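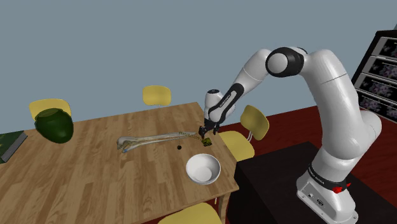
## Re: Sauerteig trocknen und verschicken

Liebe Liste,

danke für die vielen Nachrichten zu meinem ersten Versuch. Ich antworte jetzt auf die lange Frage von gestern und schreibe dazu, wie ich es selber mache. Deutsch ist nicht meine erste Sprache, bitte fragen Sie nach, wenn ein Satz nicht klar ist.

> Ich möchte meinen Roggensauer trocknen und einer Freundin nach Asside schicken. Beim letzten Mal habe ich ihn im Ofen getrocknet, bei der kleinsten Stufe und mit offener Tür. Er ist dann nie wieder richtig aufgegangen. War das zu heiß? Und wie viel muss man überhaupt schicken? Ich habe 250 g Anstellgut im Kühlschrank, aber das kommt mir sehr viel vor.
>
> Noch etwas: Darf man den Sauer direkt aus dem Kühlschrank nehmen, oder soll man ihn vorher füttern?

Ja, ich denke, es war zu heiß. Die kleinste Stufe ist bei vielen Öfen immer noch 50 Grad oder mehr, und das Thermometer an der Tür sagt nicht, was auf dem Blech passiert. Ich trockne nur noch bei Zimmertemperatur. Man braucht Geduld, aber der Sauer bleibt am Leben.

Zur letzten Frage: Bitte vorher füttern, am besten zweimal. Ein Sauer, der eine Woche im Kühlschrank gestanden hat, ist müde und sehr sauer. Wenn man ihn so trocknet, muss der Empfänger zuerst einen schwachen Sauer pflegen, und viele geben dann auf. Ich füttere am Abend und am nächsten Morgen, und ich streiche ihn aus, wenn er gerade seinen höchsten Punkt erreicht hat.

## Wie ich trockne

Ich nehme Backpapier und verteile den Sauer mit einer Teigkarte so dünn, dass man das Papier fast durchsieht. Roggensauer ist klebrig, deshalb mache ich ihn vorher mit einem Löffel Wasser etwas weicher. Das steht in keinem meiner Bücher, aber bei mir geht es so besser.

Dann lege ich das Papier auf ein Gitter, damit auch von unten Luft kommt. Im Sommer ist alles nach einem Tag trocken, im April hat es bei mir 3 Tage gedauert, weil die Heizung schon aus war. Fertig ist er, wenn er beim Biegen bricht und sich vom Papier löst. Biegt er sich noch wie Leder, dann bitte warten.

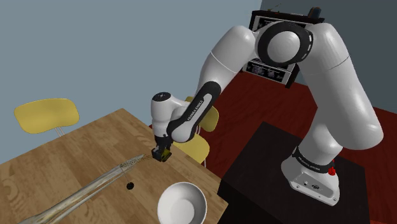
Die trockenen Blätter zerbreche ich mit der Hand. Früher habe ich sie im Mörser fein gemacht, aber das Pulver gibt später mit dem Wasser gern Klumpen. Stücke so groß wie Haferflocken sind für mich am besten. Ich fülle sie in ein Schraubglas und schreibe das Mehl und den Tag auf den Deckel - das habe ich einmal vergessen und hatte dann zwei Gläser, die gleich aussahen, eines mit Weizen und eines mit Roggen.

## Wie viel und worin

Für einen neuen Anfang reicht ein gehäufter Esslöffel Flocken. Die ganze Menge aus Ihrem Kühlschrank brauchen Sie also wirklich nicht zu schicken. Ich würde aber zwei Portionen in getrennte Tütchen geben, dann hat die Freundin einen zweiten Versuch, falls der erste schimmelt.

Als Tütchen nehme ich die kleinen Papierbeutel mit Innenfolie von Forkus. Sie sind nicht billig, aber sie schließen gut und passen flach in einen normalen Brief. Ein Glas würde ich nicht schicken, es ist schwer und kann zerbrechen. Für Sendungen ins Ausland bitte vorher bei der Post fragen, ich habe bisher nur im Inland verschickt. 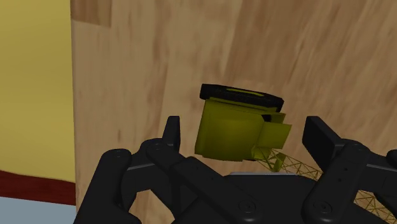

Wie lange bleiben die Flocken haltbar?

Mindestens ein Jahr, wenn sie dunkel, kühl und ganz trocken liegen. Mein ältestes Glas war 14 Monate alt, und der Sauer hat am dritten Tag wieder schöne Blasen gehabt. Länger habe ich es selbst nicht probiert.

## Wieder aufwecken

Das kann man so in den Brief legen:

1. Einen Esslöffel Flocken mit zwei Esslöffeln lauwarmem Wasser übergießen und eine Stunde stehen lassen.
2. Zwei Esslöffel Roggenvollkornmehl dazugeben, umrühren, locker zudecken.
3. Nach einem Tag die gleiche Menge Mehl und Wasser dazugeben.
4. Weiter täglich füttern, bis er sich in acht Stunden verdoppelt. Vor dem Füttern die Hälfte wegnehmen.

Am ersten Tag passiert meistens gar nichts. Bitte schreiben Sie das Ihrer Freundin dazu, sonst wirft sie ihn weg. Wenn er aber rosa oder orange wird oder Pelz bekommt, muss er in den Müll.

Zum Mehl noch ein Wort: Ich kaufe bei der Mühle Gounder, und mit diesem Vollkornmehl wacht er bei mir schneller auf als mit hellem Mehl. Hat jemand von Ihnen das einmal mit Dinkel verglichen? Ich würde die Ergebnisse gern lesen, auch die schlechten.

Viele Grüße an alle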